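Wie kommt eine Nachricht in die Zeitung?

Stell dir vor, in der kleinen Stadt Clovthorpe wird über eine neue Brücke gestritten. Am Abend sitzt der Stadtrat zusammen, und am nächsten Morgen um 6 Uhr können alle beim Frühstück lesen, was dort beschlossen wurde. Wie geht das so schnell? Das ist richtig spannend!

Zuerst braucht man jemanden, der hingeht und zuhört. Beim Clovthorper Boten macht das die Reporterin Malsha Mondal. Sie sitzt im Rathaus, schreibt mit und fragt nach, wenn sie etwas nicht versteht (ja, auch Profis müssen nachfragen!). Nach der Sitzung spricht sie mit Leuten, die für die Brücke sind, und mit Leuten, die dagegen sind. So erfährt sie beide Seiten. 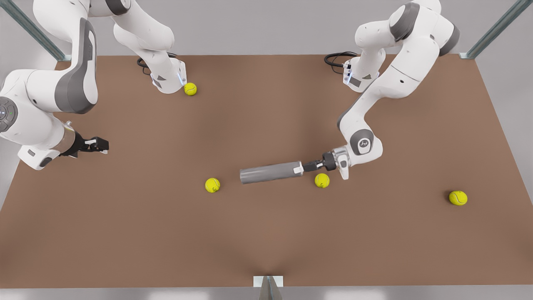

Dann wird geprüft. Der Bürgermeister hat gesagt, dass über 862 Menschen für die Brücke unterschrieben haben. Stimmt die Zahl denn? Malsha lässt sich die Listen zeigen und ruft im Rathaus an. Das nennt man Recherche. Das Wort kommt aus dem Französischen und bedeutet so viel wie Suche oder Nachforschung.

Jetzt wird geschrieben! Ganz oben steht die Schlagzeile, zum Beispiel: »Stadtrat sagt Ja zur Brücke«. Darunter kommt das Wichtigste: Wer hat was getan, wann, wo, wie und warum? Das sind die berühmten W-Fragen, und du kannst sie bei fast jeder Meldung wiederfinden.

Bevor der Text gedruckt wird, liest ihn noch der Redakteur Dinesh Jayawardena. Er sucht Fehler, kürzt lange Sätze und passt auf, dass Nachricht und Meinung nicht durcheinandergeraten. Wenn er selbst die Brücke toll findet, darf er das in einem Kommentar schreiben, und darüber steht dann groß »Kommentar«.

Probier es mal aus: Such dir eine Meldung, nimm einen Buntstift und unterstreiche alle Antworten auf die W-Fragen. Wie viele findest du?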